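Tue 10 December

Strike letters box, second go. Started late, lights in the back room out again so worked off the desk lamps. Transcribing only, no interpreting today (ha).

Grippers on the white table:

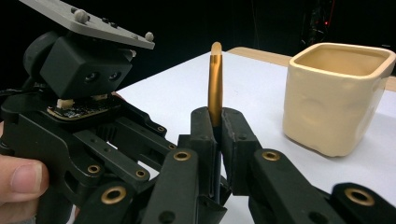
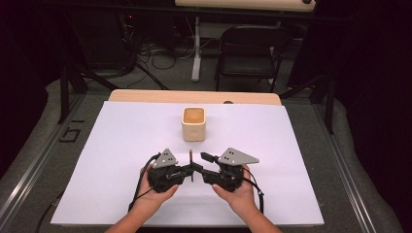
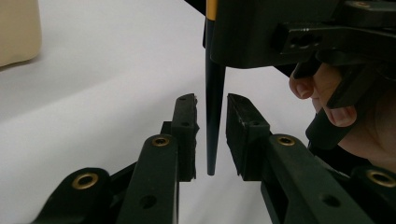 Hand-held grippers at the bench, three views.

Right. Letters.

Finished the Mametti bundle. Mother and two daughters, all in the same shirt factory, all writing to the same aunt back home, and they don't agree on much. Mother says the strike lasted till the thaw. Older daughter has them back at the machines in January and is pretty cross about it. Younger one hardly mentions the strike – pages on a hat. Going with the older daughter for the timeline unless the pay book says otherwise, she's the only one who puts dates on things.

Pay book: page 471 is where the fines start getting their own column. Before that they're just taken off the total and you have to work backwards. Reasons given so far – late, talking, needle broke, "spoiled cuffs", window. No idea what window means. Opened it? Looked out of it? Broke it? Same word 4 times in the one week, different workers. Leave as written, flag it.

Also thread. They were charged for thread. Knew that from the Eltora papers but hadn't seen it itemised before. Thread, needles, and something that could be "chair" or "chain". Hire of chair would fit with what the older daughter says (her line: we pay to sit down). Want a second pair of eyes on that one, I've been looking at it too long and now it says whatever I want it to say.

Hägglund boarding house register. Useful!! Gives occupations, so can match a fair few boarders against the pay book. Problem is spelling, the landlady spelled everyone as she heard them and the factory clerk spelled them some other way again. Do NOT merge records on surname alone. I did that last week and made one woman out of two cousins, took most of an afternoon to unpick. Surname + room + first week of wages, all three or leave them seperate.

Favov leaflet – the one calling the meeting. Claims 2,000 walked out. Can't be right for this shop on its own, the pay book doesn't go near that. Might be the whole district. Might be a printer's flourish. The newspaper cutting folded in with it gives no number at all, just "a considerable crowd of girls" and then a long paragraph about their hats. What is it with the hats. Although – the younger daughter's letter, same week, same hats. Maybe they dressed up for the picket on purpose, so as to look respectable in front of the police court. Put a note on both items so they show up together. Don't write it up as fact yet.

Leaflet is in 2 languages and they don't match. English side asks for a shorter week. The other side asks for that plus the foreman gone, by name. Need a proper translation of the whole back, not my guesswork with a dictionary. Scan both sides at full size before it goes back in the sleeve, the fold is going at the centre.

Catalogue colour tags: green for checked, yellow for queries. Somebody has been using yellow for checked. Went back over the first folder and fixed them but the second folder still needs doing.

Still to do
chair/chain
window
rest of the register, from the stairs-side rooms on
ask about the missing pay book pages, stubs are there so they were cut not lost
translation of leaflet back
new pencils, the soft ones, no pens near that table please

Stopped when the lamp by the register started flickering. Mametti letters are back in their folder in date order, the undated ones at the back. Leaflet's still in the flat tray, don't stack anything on it untill it's scanned.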